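Print this page | E-mail this page

How Does a School Plan to Buy a Robot Gripper?

A gripper is the part of a robot that takes hold of things. Some grippers are made to be held by a person. Before a school or a science club buys one, the adults in charge must make a plan. This page explains how such a plan is made.

What is a budget?

A budget is a list of the money a group has and the things the group intends to pay for. Suppose a club has $4,000 for the year. If a gripper costs $200, the club could pay for several. The club must also buy spare finger pads, and it must save money for repairs. These costs belong in the budget too.

Who decides?

At the Sastach Learning Center, requests are read by Urmas Zariņš, who is in charge of equipment. Each request must answer 3 questions:

What job will the equipment do?
Where will it be kept?
How much will it cost to look after?

Requests for the next school year are due in July.

Try the job first

A buyer should test a gripper on ordinary things before spending money. The rim of a bowl is a good test, as it is thin and curved. The two finger pads must fit on either side of it. 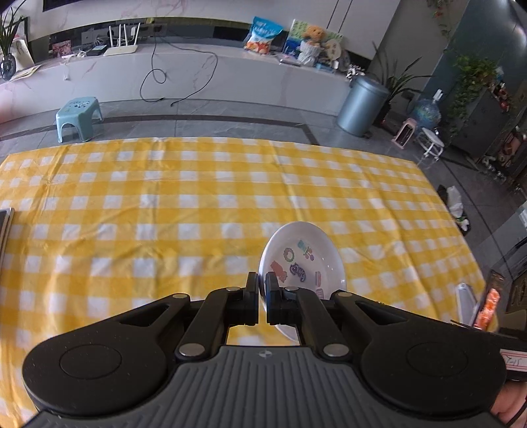

Words to Know

Budget: a plan for using money.
Linkage: bars joined together so that they move as one.
Pivot: a pin or point on which a part turns.
Spare: an extra part kept for later use.

Related Pages
The Kravets Guide to Saving for Big Things
What Is a Warranty?
Gavby Visits a Factory

Contact the Sastach Learning Center | Copyright Sastach Learning Center | Back to top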